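**Call for participants: open day at the Galang workshop**

January 13, 2020

Plikolero is looking for 15 people to take part in its next open day at the Galang workshop in Graton. We build software for robot arms that sort and hang clothing. On the open day, visitors from laundries, thrift stores and uniform services will watch the arms work, and we need people to run alongside them as hosts, item handlers and first-time operators.

You do not need a technical background. For the operator group we would prefer that you don't have one, as the visitors want to see how a new person gets on with the controls.

**What you would do**

Hosts meet the visitors at the door, hand out badges and walk each group between the stations. Item handlers bring garments to the tables, lay them out the way the station lead asks, and collect them when a run is over. Operators get a short lesson in the morning and then guide an arm by hand controller while visitors watch. The tasks are picking up a knit item, moving it across the table and hanging it on a hook.
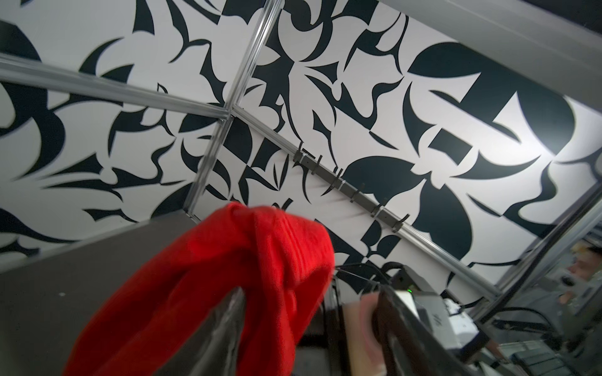
Each operator works for 12 minutes at a time and then rests while someone else takes over. A station lead stays next to you and can stop the arm at any point. Dropped items are fine. Leave them where they fall until the lead says the arm is stopped.

**Who can apply**

- You are 18 or older.
- You can stand for an hour at a stretch. Tell us if you need a seat and we will set one up at the station.
- Hosts should be comfortable speaking to a group. Spanish or Tagalog is a plus.
- Operators need the use of both hands for the controller.
- Long hair must be tied back at the tables. No scarves, lanyards or loose sleeves.

**Hours and pay**

The open day is on the last Saturday in January, from 9:30 to 4:00, with a lunch break. There is one practice evening in the week before, 3 hours long, and everyone has to attend it. Pay is $100 for the open day. The practice evening is paid separately at the hourly rate in your agreement. Lunch is provided. Parking is free behind the Skorport building, and the side door will be open from 9:00.

We will be filming at the stations. If you would like to stay off camera, say so when you apply and we will place you at the door.

**How to apply**

Write a few lines to Mylene Baluyot at the Plikolero front desk, by letter or in person. Include your phone number, which of the three jobs you want, and whether you would accept a different one. No resume is needed. Questions about the arms or the controller go to Aileen Villanueva, who is leading the practice evening.

We will call everyone who applies, including those we can't place this time.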